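Wednesday, January 19, 2022

**Wanwood telescoping pole, model 4 - back in stock**

OK the Wanwood poles are back. Pallet came in this morning, half of it already spoken for from the wait list, rest is up for grabs. Page is being rewritten as we go so if something looks off, email the shop.

## What it is

An extension pole for people who work off the ground and would like to stay on it. Gutters, high windows, fruit, light bulbs in stairwells, cobwebs in barns. Fiberglass sections, aluminum locking collars, one threaded tip that takes all the Wanwood heads plus the older Comley ones (see below about the Comley ones, there is a catch).

We've carried the line since the shop was still on the Zateck side of the building. Sells mostly to window cleaners and orchard people. Some sign hangers.

## Specs

- Closed length: 170 cm
- Extended: 400 cm
- Sections: 4
- Material: fiberglass, resin coated
- Tip: standard coarse thread, brass insert
- Grip: rubber sleeve, replaceable
- Color: gray or yellow, we ship whatever is on top unless you write it in the order notes

Weight is on the tag. The old page had it wrong so I took it off untill I get the right one from Wanigasekara, who make the tubes.

## What changed from the last batch

Collars. The old ones had a plastic cam that wore out if you got grit in it, and everybody gets grit in it. New ones are metal with a nylon liner. Liner pops out with a thumbnail. Rinse, dry, back in. Don't oil it. Oil makes it slip and then you call us.

End cap is screwed on now, no more glue. Means you can drop the sections out the bottom and clean the whole thing. Reinhold Schmieder did his in the shop sink and it was back together before the coffee was done.

Grip sleeve is a bit longer. Fine with gloves.

## Heads that fit

- Squeegee holder, swivel
- Soft brush, wide
- Soft brush, round
- Fruit basket with the canvas bag
- Bulb changer, suction and claw
- Hook, small
- Duster, the fluffy one. Washable, cold only.

Comley heads: fit on the thread but sit a little proud. Put a rubber washer behind it. We throw one in free if you ask. The Comley pruning head does NOT go on this pole at all, too heavy, please stop trying.

## Ordering

Single poles ship next day. Cases of six, allow a week. Long box so the carrier adds an oversize fee, and there's no getting around it, we've asked. Pickup is free, side door, ring twice.

School and municipal orders go through Barbara Sobczak, she does the paperwork and will want a PO number before she does anything.

Warranty is two years on tubes and collars. Not grips, not liners. Send the collar back by itself, dont mail the whole pole.

## From customers

"Bought two in August for the pear trees. One got driven over. Other one is great." - Gitau Nzioka

"Stiffer than my old one all the way out. Wish the bag was deeper." - Luminița Nistor

"Collar squeaks in cold weather. Doesn't bother me much." - Tanvir Matubbar

Squeak is known. Pull the liner, wipe the inside of the collar with a dry cloth. Comes back sometimes.

## Safety, read this one

Fiberglass doesn't conduct when it's clean and dry. Yours will not be clean and dry. Stay away from power lines, all of them, including the one going to the house. Look up before you extend and look up again before you walk with it.

Don't use it as a prop, a lever or a railing. Don't hang off it.

Check for splinters before each season. If the surface has gone fuzzy, sand it lightly outdoors with a mask on and gloves, then wipe on a coat of clear resin. If there's a crack, even a short one, that section is done. We sell single sections, measure the diameter first, the sizes are close enough to fool you.

## Storage

Flat or hanging. Leaning in a corner for a winter will put a bend in the thin section. Out of the sun too, the coating chalks. 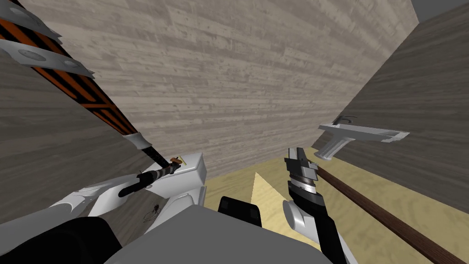

**Can I buy extra sections and make it longer?**

The model tops out at 400 cm. Past that the bottom tube flexes too much and the collars aren't rated for it. If you need more reach, ask about the heavy series, different tubes and different collars, and none of the parts swap over.

## Spares

- Collar, complete
- Liner, pack of two
- End cap
- Grip sleeve
- Brass insert (needs a press, or bring it in and we'll do it)
- Washers for Comley heads, bag of 1,000 if you are a crew and lose them like one

Heavy series page is coming, still waiting on the spec sheet. Bulb changer claws are out of stock, suction cups we have plenty.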